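July 10, 2026
Notebook 7, drying room and moisture checks, continued from the May pages

Kiln 2 load out this morning. Ash, 100 boards, all from the Ramberg delivery. Target moisture content was 8 percent. Meter readings taken at both ends and mid-length, pins driven to one third of thickness, species correction set for white ash. Ends are on target. Mid-length is running high on the boards that sat against the back wall, which matches what Rhiannon wrote down for the last charge.

Oven-dry check on three sections cut from the high boards. Balance was zeroed before each weighing. Sections went in at 103 C and stay in until two weighings an hour apart agree. First pair did not agree. Second pair agreed on sections A and C, not on B. B has a pin knot near one face and I should have cut it somewhere else. Recut from the same board, 50 mm farther in, labeled B2.

Interim conclusion: the meter is reading correctly and the boards really are wetter at mid-length along the back wall. Airflow is the first suspect. The baffle on that side has been sagging since the hinge was replaced, and air will take the gap over the top of the stack before it goes through the stickers.

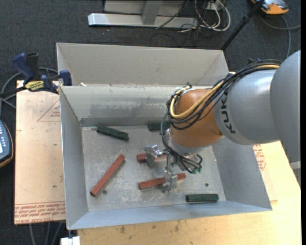

Sticker spacing also needs a look. The drawing calls for 400 mm centers. Carter stacked the lower half to the drawing, but the upper half was built with whatever stickers were dry, and the spacing drifts. Two of the columns do not line up vertically. That would account for the slight bow in the top courses but would not make the back wall wet by itself, so I am treating it as a separate problem.

Air velocity through the stack, measured with the vane anemometer on the exit side, fan at 800 rpm:
Left third: 1.6 m/s
Center: 1.5 m/s
Right third, back wall: 0.7 m/s

Repeated with the baffle propped up by hand (Yavuz holding it, door opened only long enough to get in). Right third came up to 1.3 m/s. The other two dropped slightly, as expected. No change to fan speed between runs.

Wet bulb: the wick was stiff and had scale on it. Replaced it and topped up the reservoir with distilled water. The depression changed by 0.8 C after the swap, so the humidity log for this charge is suspect for an unknown number of days. I have marked the log from the last wick change onward and will not use it for the schedule comparison. Ebony wants the wick on the same checklist as the fan belts. Agreed.

Casehardening: prong test on sample 774. Prongs turned in slightly on cutting and a little more after a night in the office. Mild. Conditioning step should be extended on the next charge, length to be decided once the wick question is settled.

To do
Rehang baffle, new hinge pin, check it closes against the stack top
Cut a full set of stickers to one thickness
Weigh B2 again after lunch
Ask Estrella if Clirnwood will take the high boards for the bench tops at 10 percent or wait for a redry

B2, later: two weighings agree. 10.9 percent. Meter had said 11.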